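I've spent most of July fussing over the two-arm cell at Husona, and I'm happy to report that the cable on the right arm is finally getting a proper fix! It had been slowly creeping down past the gripper, and every so often it would brush a bin and the controller would throw a stop (usually right when I'd sat down with coffee).

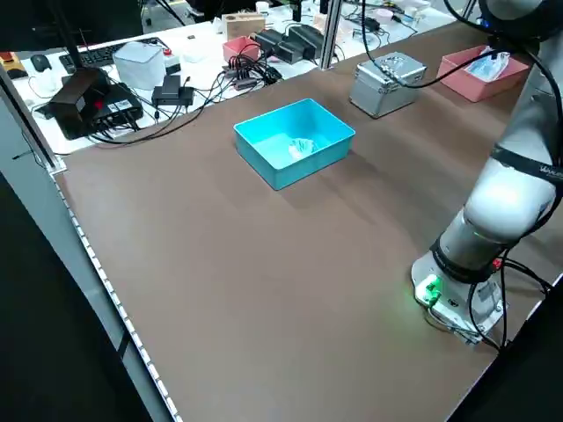 So the plan is pretty plain. I'm adding a strain relief up near the wrist, swapping the old ties for hook-and-loop straps, and running the bin-to-bin packet routine 80 times at low speed before I let it go any faster. The cyan and pink bins stay where they are, same as always, and I've written their spots down this time – last spring I didn't, and re-teaching the pick points ate a whole afternoon.

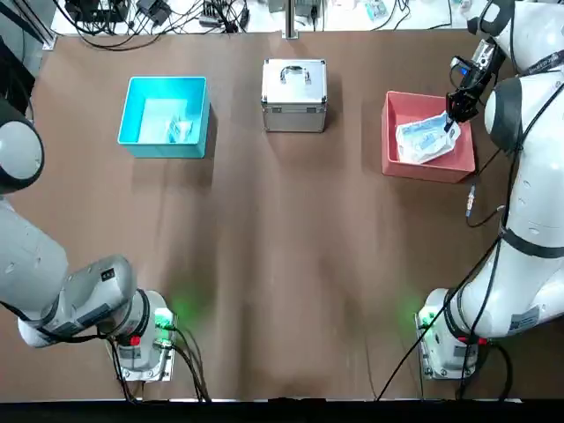
Gripper fingers got a look too. The pads were down to 5 on our wear chart, which starts at 9, so I've ordered new ones from Trevgate and they should be here in 36 hours if the truck behaves. Until then it's soft packets only, nothing with a stiff edge.

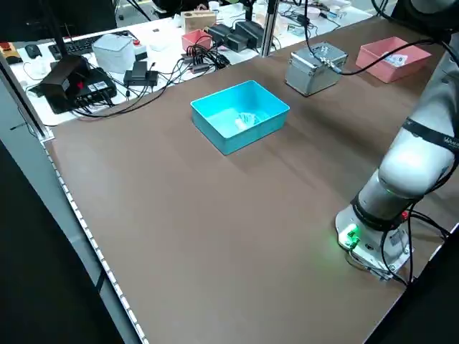 Randa Nseir wrote back that Sperling had the same creeping cable last winter, and that straps alone held for a month before they slid again. She'd put a clamp under the second one and check it at every pad change.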